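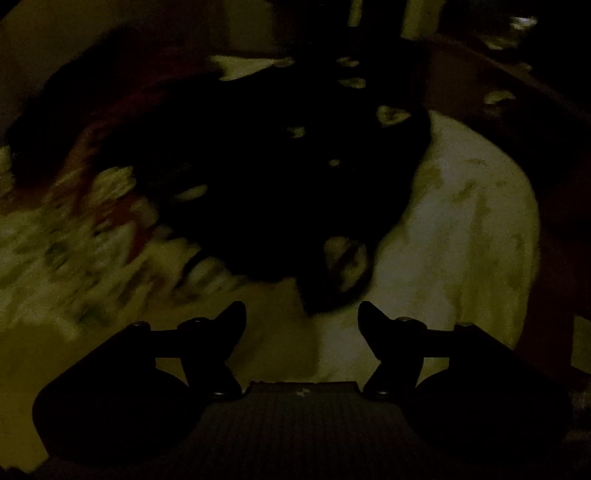 Skernodberg Residence Hall Opens January Bedding and Clothing Exchange

14 shares | 3 comments

The Skernodberg Residence Hall has opened its winter bedding and clothing exchange to all tenants and to households in the adjoining Aasen district. The exchange will operate from the ground floor of the hall through the end of January. Comforters, sheets, pillowcases, blankets and everyday clothing are accepted, and residents may collect items whether or not they have brought any of their own.

The housing office reported that 2691 items changed hands during the previous winter. Bedding made up the larger share, and demand for full-size comforters exceeded supply in the final days. The office has accordingly set aside additional shelving for comforters and has asked residents to sort their bedrooms and closets early in the month.

"We receive very good things, but we often receive them all at once and in one bag," said Frøydis Nordin, housing manager at Skernodberg. "A sheet folded together with its pillowcase can go on the shelf at once. A mixed bag has to wait until a member of staff is free to go through it." 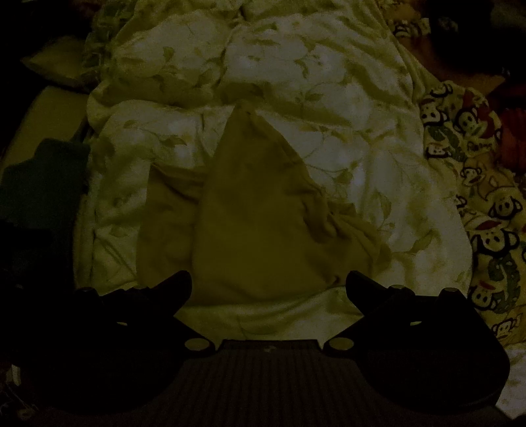

Olesia Hladun

Residents preparing a donation are advised to begin with the bed. A comforter spread out to its full size, such as the white one with the green-olive leaf and vine print, is easier to check for worn seams and stains than one that has been rolled up in storage. Smaller pieces in a plain color, like the darker olive-toned cloth lying on top of it, should be sorted separately from printed bedding and labeled if their size or purpose is not clear.

The following guidance has been issued by the housing office:

Bedding should be washed and fully dry before it is handed in. Items that arrive damp will be returned to the owner.

Comforters should be folded in thirds and tied with string or a strip of cloth. Plastic wrapping is not required.

Dark clothing should be bagged apart from light bedding. Clothing with small holes or loose threads is accepted but must be placed in the bin marked for repair.

Pillows, mattress pads and electric blankets are not accepted this year.

Repairs will again be handled by Flanico, a sewing workshop on the lower level of the hall. Ragnvald Hovland, who supervises the workshop, said that most of the work consists of closing seams and replacing buttons. Fabric too worn for further use as bedding or clothing will be cut down for cleaning cloths. The workshop returned 600 repaired pieces to the exchange last winter and has been given a second cutting table for the present season.

Collection for residents with limited mobility may be arranged through the front desk. Staff will come to the apartment, help strip and fold bedding where this is requested, and carry the bags downstairs. Requests should be made before noon for pickup the same afternoon. Residents are asked to remove personal articles from pockets and pillowcases beforehand; two sets of keys left in donated clothing last year remain unclaimed at the desk.

Fuseini Ofori, who represents tenants on the third floor, welcomed the earlier opening but asked that evening hours be considered. Many tenants on his floor work until 6 p.m. and were unable to reach the exchange last year before it closed. Ms. Nordin confirmed that the doors will remain open until 8 p.m. on 2 evenings each week, with the schedule posted beside the mailboxes.

Items remaining at the end of the month will be transferred to the Plarnix storage facility and held for new tenants moving in during the spring. The facility has space for 700 folded pieces. Questions about the exchange may be directed to Eskil Eide at the housing office.

3 comments | Share this article

Sign up for the Skernodberg newsletter to receive building notices by email. You may unsubscribe at any time.

Recent items

Laundry room on the lower level to receive new dryers
Aasen footbridge closed for railing repairs
Changes to front desk hours
Storage locker renewals due at the end of the month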